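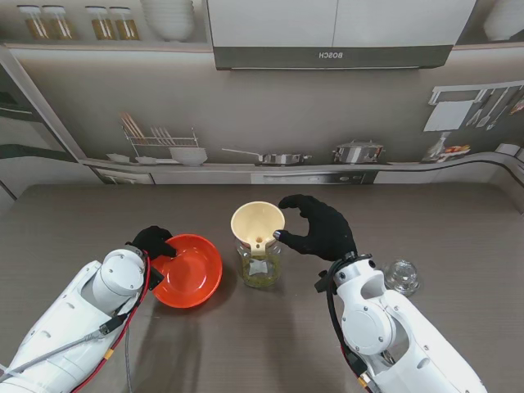
Does anyone know whether the Vemcombe hall kitchen can still be booked by the hour in October?

It can, but only in blocks of 2 hours, and the evening slots go first. The form is on the Prydderch noticeboard page, under Lettings.

I rang the office at Volness this morning about the rest. The deposit is 45 pounds and comes back within a month if the keys are returned on time. The oven on the left has been repaired. The one on the right still runs hot, so take trays out early. Parking is on the verge side only until the drain work is finished.

On 3 October at 9.14 the list wrote:
> We used the hall kitchen last autumn for the chutney morning and
> would like it again. The old booking number goes to Civance now
> and they say they no longer deal with it. Is there a new contact?
> Also, is the big urn still there, or should we bring our own?

The urn is still there but the lid is missing, so bring your own if you want tea for more than a few people. Extra tables are in the side store and the code is 357, same as the bin shed. Please fold them before they go back in.

If two groups want the same slot, post here first and we can sort it out between us.

Secretary, Vemcombe growers' list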